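3. Hospitality and the Settlement at Kestow

Anyone who has spent time with the older families of the Kestow valley will have heard some version of the welcome story. A wagon comes up the river road late in May, the travelers have run out of flour, and a door opens to them before they have even knocked. We heard it told so many times, and so kindly, that we came to think of it as a sort of handshake, a way of letting us know we could sit down and stay a while. Our concern in this section is with what the story does for the people who tell it, and with how well it agrees with the parish books and the Handa letters described in Section 2.

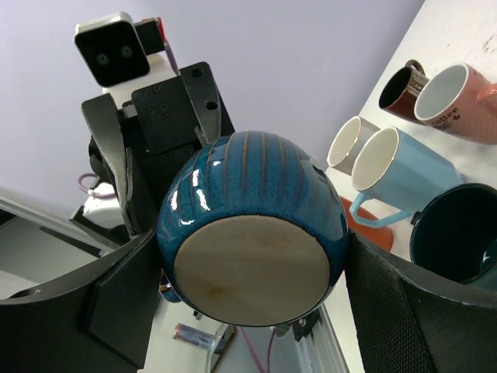
Last modified: July 27, 2019

The letters were written over 45 years, most of them to relatives who never made the crossing, and they are full of meals. The newcomers are given bread, potatoes, a place by the stove, and now and then a pair of boots. What the letters mention far less often, and what we had to read slowly to find, is the people who were already living along the river when the first wagons arrived. They appear as guides, as sellers of fish, and in one long and rather touching passage as the family who took in a sick child for the winter. They are almost never given names. The later retellings leave them out altogether, so that the open door in the story becomes a settler's door, when in at least 5 of the letters it plainly was not.

We do not want to be hard on the storytellers. Many of them had themselves been turned away from lodgings and from work in the port towns, and they held on to the memory of kindness because they had known so little of it — a very human thing to do.

Figure 7. Setting with a white tabletop and two arms reaching in from opposite front corners. 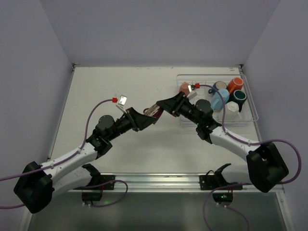
3.1 The Mulligan Fund and the Jellel Gathering

By the time the valley had grown to 2,000 people, the welcome story had found its way into public life. The Mulligan Fund, set up to help new arrivals through their first winter, printed a short form of it on its subscription cards, and the yearly gathering at Jellel opened with a reading of it. Our older informants remembered those readings with great fondness, the long benches and the singing afterward, though several of them told us that families from the river camps stood at the back and went home before supper. We have found no rule that kept them from the tables, and perhaps none was needed. The gathering's own minutes record the songs, the weather and the cost of the hall, and pass over the matter of who sat down to eat.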